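Unit 4: Small Kitchen Stations
Course handout, Household and Small Kitchen Practice, Weneria campus

Read this before the practical session. Bring it with you, since the worksheet at the end refers back to it.

4.1 What a station is

A station is a work surface plus everything needed for one job. In a large kitchen the surface may be a full counter with a sink at one end. In the kitchens most of you will work in, it is a single table, and the job changes several times a day. The same table is used for rinsing vegetables at 10 a.m. and for heating snacks at 3 p.m.

For this unit we use the snack station. It has a heat source, a draining item, a serving plate and a condiment. Cups and bowls are added as the menu requires.

4.2 The heat source

Place the toaster oven first. It is the heaviest item and the only one that needs an outlet. Everything else is arranged after it. Three points are checked in the practical:

The door opens fully without touching anything.
The controls can be reached without leaning over the door.
Nothing is stored on top, even when the oven is off.

Follow the clearance given in the manual for your model. If the manual is missing, ask the instructor before plugging in.

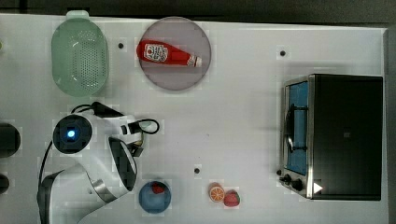 Why is the oven placed before the smaller items?
Its position is limited by the outlet and by the space the door needs. Small items can go almost anywhere, so they are fitted in afterward.

4.3 Plates and condiments

A condiment bottle picks up drips around the cap and leaves rings on the table. Resting it on a plate keeps the table clean during setup, but that plate is then a holding plate. Do not serve food on it until it has been washed. Students lose more marks on this than on anything else in the unit.

Wipe the cap and the neck of the bottle before putting it away. Check the label for storage instructions after opening. Bottles that have been opened get a piece of tape with the month on it, for example "December."

4.4 Draining items

Keep the colander on the side away from the oven. Plastic colanders soften near heat, and a warped one rocks when it is set down. If the produce has just been rinsed, put a tray underneath. An oval colander takes up less width than a round one of the same capacity, so turn it to run front to back when the table is crowded.

Check the holes after washing. Rice, seeds and bits of herb stay in small perforations and dry there. Use a brush from the outside in, then rinse from the inside out.

4.5 Cups and bowls

Cups go near the person serving, with handles turned so they can be picked up without reaching across food. Bowls go where the cook can fill them. Plan the layout on paper first and mark where each item will stand. 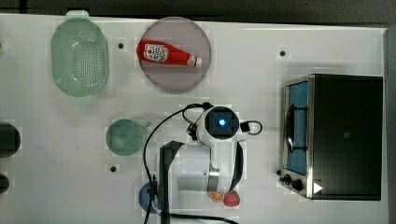

Fig. 4.2. Colander, plate with ketchup bottle, and green cup on a white tabletop.

4.6 Clearing down

Clear in this order: food, condiments, dishes, colander, oven. The oven is last because it needs time to cool. Unplug it before wiping. Use a damp cloth on the tabletop and a dry one afterward, and go around any holes or seams in the surface with a corner of the cloth.

Worksheet

Draw the station for the Somel menu (sheet 284) on a plain rectangle. Mark the outlet, the oven door and the holding plate. Write the clearing order down one side. Hand it in to the box outside room 451 before the practical.

Reading: Guro course pack, section on table layout.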